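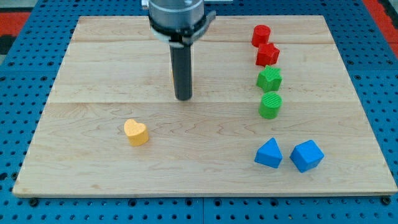 The Kirmont Border Procedures Study entered its second phase in January, following approval of the revised work plan by the Sunard Fund. The study examines how the agencies present at the Kirmont and Bevlow land crossings share responsibility for passenger inspection, freight inspection, plant and animal health, and the handling of asylum requests made at the line. The first phase established that each agency keeps its own records, trains its own staff and reports to its own headquarters. The second phase asks which parts of the inspection process could be joined under existing law, and what this would require in staff time and equipment. This report covers work carried out from January to 15 Sep 1999 and should be read with the first-phase report already held by the Fund.

Summary of progress

Field interviews at both crossings are complete. The review of legal authority is complete except for the section on commercial seizures. The waiting-time survey has been carried out at Kirmont and partly carried out at Bevlow, where roadwork on the approach lanes made the results for the truck line unusable. Drafting of the final report has begun. The study remains within its approved budget, although a transfer between budget lines is requested below.

Interviews

The study team conducted 80 interviews with inspectors, shift supervisors, customs brokers, truck operators, bus company staff and residents who cross on a regular basis. Interviews with serving officers were held with the written consent of their agencies and on the understanding that no officer would be identified by name or shift. In one instance an agency asked to have a representative present. The team declined, the request was withdrawn, and the interviews went ahead on the original terms.

Officers at both crossings spoke at length about secondary inspection. A vehicle referred for closer examination may be seen by customs officers, then by immigration officers, and then by an agricultural specialist, each of whom begins with the same set of questions. Drivers gave a similar account. Several inspectors said that they would accept notes taken by a colleague from another agency if the form were agreed in advance. Others were opposed, and their objections deserve a fair hearing. They pointed out that an inspector who relies on another person's questioning may later have to defend the result in a hearing, and that the agencies apply different standards of suspicion. The final report will set out both positions.

Brokers were concerned mainly with freight hours. The Bevlow crossing accepts commercial traffic for a shorter period each day than Kirmont, and the change of shift at Bevlow falls when the afternoon line is longest. The team has raised this with the port director's office, which has undertaken to look at the schedule independently of the study.

Residents on the near side of the line raised a subject that was not in the interview guide. Proposals for additional fencing between the two crossings have been discussed in the local press, and many of those interviewed wished to give their views. Opinion was divided. Ranching families whose land meets the line tended to support a barrier in principle and to question the proposed route. Merchants in Bevlow were worried about the effect on foot traffic. The study has no mandate to evaluate fencing and will make no recommendation on it. The comments have been kept on file and will be described briefly in an annex, with the Fund's agreement.

Waiting-time survey

The survey at Kirmont ran for 15 days and covered passenger vehicles, buses, trucks and pedestrians. Observers recorded the time at which each sampled vehicle joined the line and the time at which it left primary inspection. Secondary inspection was timed separately. The data have been entered and checked against the agencies' own hourly counts, with which they agree closely except during the late evening, when the agencies do not record lines that form beyond the bridge.

At Bevlow, passenger and pedestrian observations were completed as planned. The truck line was diverted by the roadwork noted above, and vehicles were joining it from a side street that the observers could not see. The team considered estimating the missing times from the Kirmont data and decided against it, as the two crossings handle different kinds of freight. A repeat of the Bevlow truck survey is proposed for the coming period. The county has confirmed that the approach lanes have reopened.

Ishida Associates, which holds the subcontract for data processing, delivered the Kirmont tables on schedule. The first set contained an error in the treatment of vehicles arriving before midnight and cleared after it. The error was found by the team, corrected by Ishida at no charge, and does not affect the tables supplied with this report.

Legal review

The review addresses four questions: which inspection duties are assigned by statute to a named agency; which may be delegated; what training the law requires before delegation; and what information may be passed between agencies without a warrant or the consent of the traveler. Draft sections on the first three have been read by outside counsel and returned with comments, most of them minor.

The fourth question has taken longer than expected. Agency practice on the sharing of license plate and passenger records rests largely on internal memoranda, some of which have been superseded without being withdrawn. The team requested copies through the usual channels. Two agencies responded in full. A third supplied a list of titles only, and a further request is pending. If the documents are not received in time, the report will state which conclusions depend on them.

Relations with authorities across the line

The work plan provided for consultation with the inspection authorities on the other side. An exchange of letters took place early in the period, and 2 working meetings have since been held, the first at Kirmont and the second at the customs house opposite Bevlow. Discussion was courteous and practical. Both sides described cases in which a truck was opened, unloaded and resealed by one country's officers and then opened again a short distance farther on by the other's. The possibility of witnessing one another's cargo inspections was raised. It would call for agreement at the national level and lies outside the scope of a local study, but the officers present asked that it be recorded, and the team has agreed to do so.

A third meeting was postponed after a change of senior personnel on the other side. A new date has not been set.

Staffing

Radka Berisha continues as study director. The field coordinator position at Bevlow was vacant for part of the period, and the director took over scheduling of the interviews there until a replacement was in post. The vacancy contributed to the late start of the Bevlow survey. No further changes in staff are expected before the end of the grant.

Budget

Spending to date is below the level forecast, chiefly as a result of the vacancy at Bevlow. Travel costs were higher than planned owing to the meetings across the line, and interpretation was paid for out of the travel line with the prior approval of the Fund's grants office. The study requests permission to move the unspent portion of the Bevlow salary line to field surveys to cover the repeat of the truck survey. The total of the grant would be unchanged. A statement of accounts is attached as Annex B.

Matters for the Fund's decision

The Fund is asked to approve the budget transfer described above, and to confirm that residents' comments on fencing may be included as an annex to the final report. A reply on the transfer is needed first, as observers for the Bevlow survey must be engaged before the winter produce season alters the pattern of truck traffic.

Work planned for the next period

The team will repeat the truck survey at Bevlow, complete the section on commercial seizures, and circulate draft findings to the participating agencies for correction of fact. Agencies will be given 4 weeks to respond. Comments on fact will be incorporated where supported by documents; comments on the recommendations will be printed separately if the agency so wishes. A draft of the final report will then be submitted to the Fund.

Annex A: Waiting-time tables, Kirmont
Annex B: Statement of accounts
Annex C: Interview guide as revised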